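Ticket: Cabinet task, episodes rejected at ingest, right hand stream out of step
Project: Hirard
Queue: Data collection support
Opened by: Radwa El Sherbiny
Assigned to: Levente Antal
Priority: High
Status: Resolved, follow-up open

Summary

Episodes from the office cabinet task are being turned away by the ingest checker. The message is the same each time: "hand_right: timestamp gap exceeds limit." Left hand, arms and head camera pass. We owe 2,000 accepted episodes on this task and had 1,000 in the store when the rejects started. The checker has now refused 258.

Setup

Humanoid with two jointed-finger hands, teleoperated with gloves. Head camera plus joint states for both arms and both hands. The task is the corridor cabinet with the doors open and binders to be moved between the top and the shelf. Recording software is Studum, current release. Episodes go from the robot to the local drive and from there to Dewan for checking and storage.

Radwa El Sherbiny, 9:10 a.m.

Started the Sunday batch as usual. The first episodes went through. After the mid-morning break on the previous shift Mahmoud had noted that the right hand felt "late" when closing on a binder, but he finished his set and everything looked fine on playback. Today nearly every episode longer than a short reach gets refused. I have stopped uploading so we don't fill the reject folder. Operators are still on shift, so please tell me if they should keep recording or go home.

Levente Antal, 9:34 a.m.

Keep them there but stop recording for now. Please send me one rejected episode and one accepted episode from the same operator. Also the recorder log from this morning, the whole file and not just the errors. Did anyone change the glove profile or update Studum?

Radwa El Sherbiny, 9:52 a.m.

Both episodes and the log are in the ticket folder. No update to Studum. Glove profile is the same one Mahmoud and I have used since April. Anas swapped the battery before the shift and put the right wrist cover back on after cleaning. That is the only thing I know of.

Levente Antal, 10:25 a.m.

Looked at both. In the accepted episode the right hand reports at an even rate all the way through. In the rejected one it reports evenly while the arm is still, then drops out in bursts when the wrist turns. After each burst the recorder gets several samples at once with nearly the same time on them. The checker is doing its job. Don't loosen the limit.

Could be one of these:

Hand driver on the robot computer falling behind
Right hand data cable or its connector
Glove side sending late commands, which would make the hand lag but should not touch the state timestamps

The third doesn't fit the log. Please run the checks below in order and write down the result after each one, even if nothing happens.

Step 1. Restart the hand driver only. Leave the arms and camera running. Record one episode standing still, hands open and forward, nothing held.

Result (Mahmoud Tazi): Driver restarted without errors. Episode accepted.

Step 2. Same start pose at the cabinet, several steps back, both doors open. Bright blue binder on top, navy one lying on the middle shelf, lower compartment empty. Hold the pose, then turn the right wrist slowly both ways without walking. Do the same with the left.

Result (Mahmoud Tazi): Start pose held with both hands empty and in view. Left wrist is clean both ways. Right wrist is clean turning in, gaps as soon as it turns out. Repeated it and got the same.

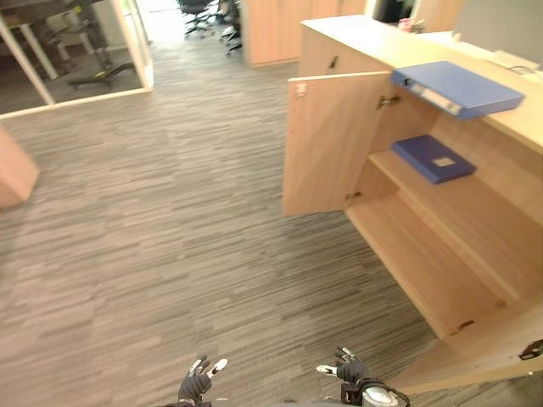
Step 3. Swap the left and right hand ports at the robot computer and repeat the wrist turns. Relabel the streams in the recorder first or the episode will be saved with the hands the wrong way around. Mark it as a test so Dewan doesn't count it.

Result (Mahmoud Tazi): Gaps stayed with the right hand after the swap. Ports put back and labels put back. Test flag was set.

Step 4. Power down the right arm and check the cable at the wrist. Look for a tight bend when the wrist is turned all the way out. Check that the connector is fully home.

Result (Anas El Idrissi): Connector was in but the locking ring had not been turned. With the wrist turned out by hand the cable pulled on the connector. I had routed one loop the wrong way when I put the cover back. Rerouted it with slack, turned the ring until it clicked, cover back on.

Step 5. Power up, rerun the hand calibration, repeat Step 2, then record 100 normal episodes with both operators.

Result (Radwa El Sherbiny): Calibration passed. Wrist turns clean in both directions. All 100 accepted. Mahmoud says the hand no longer feels late.

Levente Antal, 2:40 p.m.

Good. That settles the cause: right hand connector not locked, cable short of slack at full outward turn. Nothing wrong in Studum or on the Dewan side.

About the rejected episodes. Do not try to repair them by filling in the missing hand states. The model would learn from hand positions we made up, and the gaps fall right where the fingers close on the binder. Move the 258 to the quarantine folder and leave them out of the count.

Elsie Treloar, 3:05 p.m.

Two questions from the training side. Are the 1,000 already in the store safe? And can we keep the head camera video from the quarantined ones for the vision pretraining set?

Levente Antal, 3:31 p.m.

Video is fine to keep. The camera stream has no gaps in any of the rejected files. Export it without the joint states and tag it video only.

For the store, I reran the checker on everything recorded since the last wrist cleaning and it all passes. I would still take out Mahmoud's last set by hand. He felt the lag, and small delays under the limit would get through.

Mahmoud Tazi, 3:48 p.m.

Agreed on pulling my last set. I was closing early to make up for the delay, so the timing of those grasps is off even where the data is complete. I'll redo them.

Changes made

Locking ring check added to the start-of-shift list, both wrists
Wrist turn test added after any cover removal, before the first recorded episode
Operators to stop and open a ticket when a hand feels late, even if playback looks right
Recorder to show a warning on the operator screen when a hand stream drops samples

Follow-up

The warning on the operator screen is a feature request and sits with Mileleo. Elsie will confirm when the video-only export has been picked up. Spare right hand cable ordered, Anas to fit it when it arrives and rerun Step 2. Ticket stays linked to the cabinet task until then.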